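Equipment planning for the second half of the year

The equipment request for the Wurstead site was submitted in July. It covers 8 pairs of hand-held grippers at $3,498 per pair, along with spare finger pads, straps and cables. Robot arms have been left for the following budget year.

Ruwan Sultana and I obtained quotes from Manska and Desitz. The Desitz price was lower, but it excluded replacement fingers and carried a delivery time of 60 days.

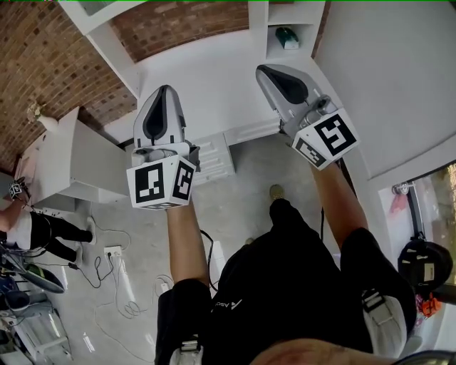

Consumables deserve a line of their own – last year they were charged to general supplies, and the account ran over before spring. I have set aside $80 per pair for pads and printed markers. Cables and power strips are listed separately, as the present stock is shared between rooms.

Storage remains open. Amin has offered a lockable cabinet, and I expect to confirm the dimensions before the order is placed. The Manska quote stays valid until the end of next month.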